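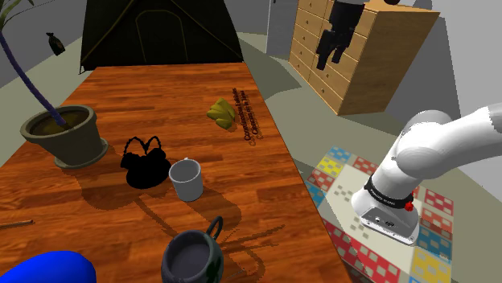 *The practice room in the simulator, with the mug out on the long table by the handbag.*

I help run the Sernley after-school robot club, and our kids are teaching a simulated arm to clear a table. I figured I'd be the one giving housekeeping advice. Nope! Half of these tips came from watching them do it on screen, and I use them in my own kitchen now.

**Clear from the near edge.** Our first team went straight for the stuff in the middle and swept right over a pot in front. Start with whatever is closest to you and you won't be reaching over things (my sleeves thank me).

**Give tall things their own end.** A potted plant with a long stem is a nightmare to reach around. Mine lives at the far left of the counter now, saucer and all.

**Leave finger room around mugs.** The kids' rule is 75 millimeters on each side, which sounds fussy until you've knocked over a full coffee. I do 2 fingers' width at home and call it good.
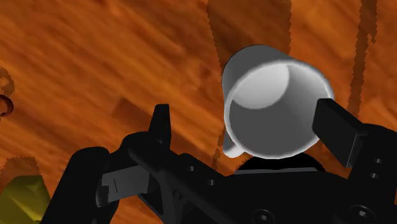

*Mug between the fingers, from the gripper's side.*

**Look before you squeeze.** Check where both sides of your grip are going to land, especially on a rim. The Undwood team lost 7 points at the December meet by rushing this, and I've chipped two good cups the same way.

**Soft stuff goes last.** Cloths and gloves crumple differently every time, so the kids save them for the end of a run. I do too, and then the cloth is right there for wiping down!

Next up is sorting the little drawers. Wish us luck, and send labels.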